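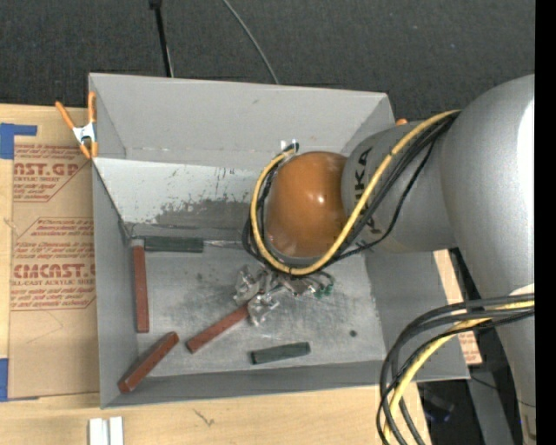

Figura 2. Blocos retangulares numa caixa cinzenta.

3.2 Como fiz as entrevistas

Comecei em maio, com uma lista de 22 famílias do bairro de Saavedra e muito otimismo (a lista encolheu depressa, mas já lá vou!). Queria perceber como é que os avós contam histórias aos netos quando os dois não partilham bem a mesma língua. A Yuk-lan Yu, que conhece meio bairro, abriu-me quase todas as portas, e o Zhenhua Bai transcreveu comigo as gravações: 613 minutos no total, com muita televisão ligada lá ao fundo.

Tinha um guião de perguntas e larguei-o logo na segunda visita. As pessoas respondiam muito melhor quando eu pedia uma receita ou o nome de um vizinho antigo, e daí a história vinha sozinha, às vezes com três versões do mesmo final. Codifiquei cerca de 400 passagens à mão, a lápis, e só depois passei tudo para a folha de cálculo. O Cheng-en Tsang reviu uma parte e discordou de mim nas repetições: eu lia-as como hesitação, ele como convite para a criança completar a frase. Fiquei com a leitura dele, e volto a isto na secção 4.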